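Karer stellt Textilauflage für Falt- und Sortierplätze vor

Die Karer Textilpflege erweitert ihr Programm für gewerbliche Wäschereien um die Auflage Kultard in Blassgrün. Sie ist in 2 Größen lieferbar.

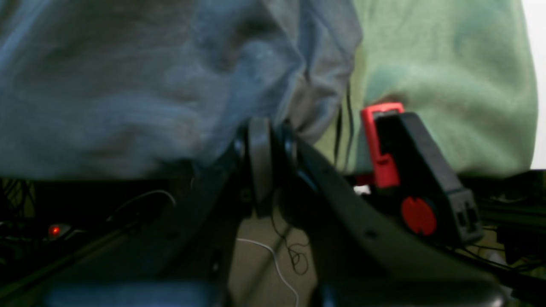 Gornmont, 17. August 2026 – Kultard wird lose auf den vorhandenen Arbeitstisch gelegt. Graue und graublaue Wäsche hebt sich vom hellen Grün ab, Faltenwurf und Saumverlauf bleiben beim Ausrichten erkennbar. Im Betrieb Fabbri wurden bis Anfang August 3.942 Teile auf der Auflage sortiert und gelegt, überwiegend Oberbekleidung aus dünner Maschenware.
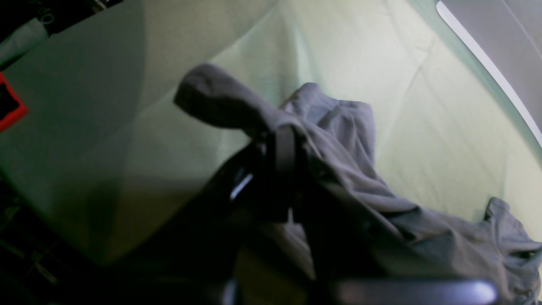 Zerknitterte Stücke werden zunächst angehoben, ausgeschüttelt und mit dem Saum parallel zur Tischkante abgelegt. Die Auflage ist waschbar, der Wechsel erfolgt nach 4 Schichten. Auslieferung ab Werk Gornmont, Muster auf Anfrage.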